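Kesby Home Arm, three months in: can it tidy a table yet?

I wanted this thing to work so badly. I've been reading about robots that will clear up after us since I was a kid, so when the Kesby went on sale for $400 off I caved and had it sent to the house in November.

Setup took me an evening, mostly because the Tremo app wouldn't find the arm until I'd restarted everything (twice!). After that it's pretty painless. You pick a chore, clear a bit of space, and let it go.

Big, boxy stuff it does well. A closed book, a mug, a shoe box, fine. Put down anything round or top-heavy and it slows to a crawl, nudges the thing, backs off and has another think. My best run was 7 items put away without me stepping in. My worst I'd rather forget, there was soup. It's also slow. I can clear the same table while it's still deciding where to start, and I'm not a fast person.

The parts that go wrong are the parts people do without thinking, like knowing how hard to squeeze or which end to grab. 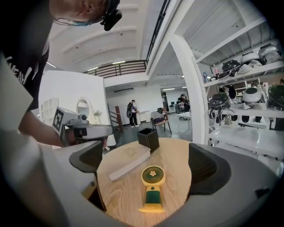 Fan, book and pen holder on a round table, with hand-held grippers at work.

Would I buy it again? At full price, no. The older Pfeiffer is clumsier but cheaper, and the spare finger pads are easier to get. If you like tinkering, go for it. If you just want a clean table, wait a couple more years.

3 stars out of 5.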